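Fruit and veg on the bed

Saturday 01/06/2019. Fruit out on the bed again – pink plastic down first, white bedding underneath. Plates from the kitchen. Quick gallery, more words when I get a minute.
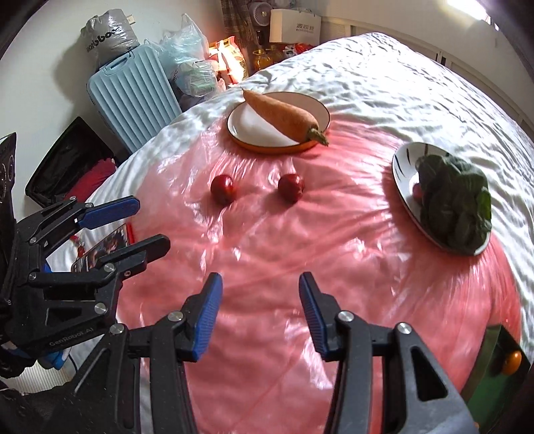
The carrot gets the orange-rimmed plate. Greens on the dark rim.

Light comes in from the window, so no flash needed. Suitcase still by the wall, will unpack it in Febuary at this rate.
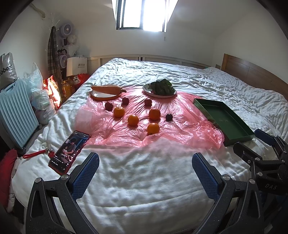

Words and pictures: Jade Cropper

Plums and oranges in front, plates behind. Green tray off to the right, nothing on it yet. Wendy wanted it all in the tray, I like it spread out. Red phone case goes nicely with the plums tho.

Next one has more of the room in. Sloped ceiling, little window up high, plaid scarf on the coat rack.
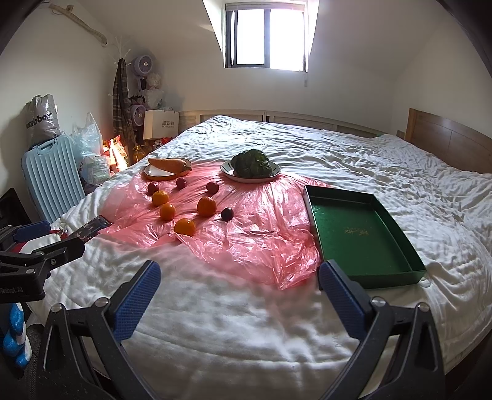 Four plums, four mandarins and the tray at a slant – gold characters inside.

Plums vary alot, one much more purple than the rest. Carrot still has its green stub.

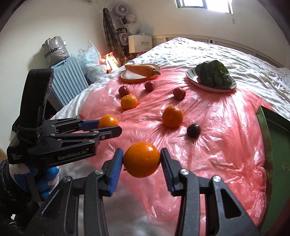 One orange up, three on the plastic.

Cyril has dibs on the greens. Rest is for Sunday lunch.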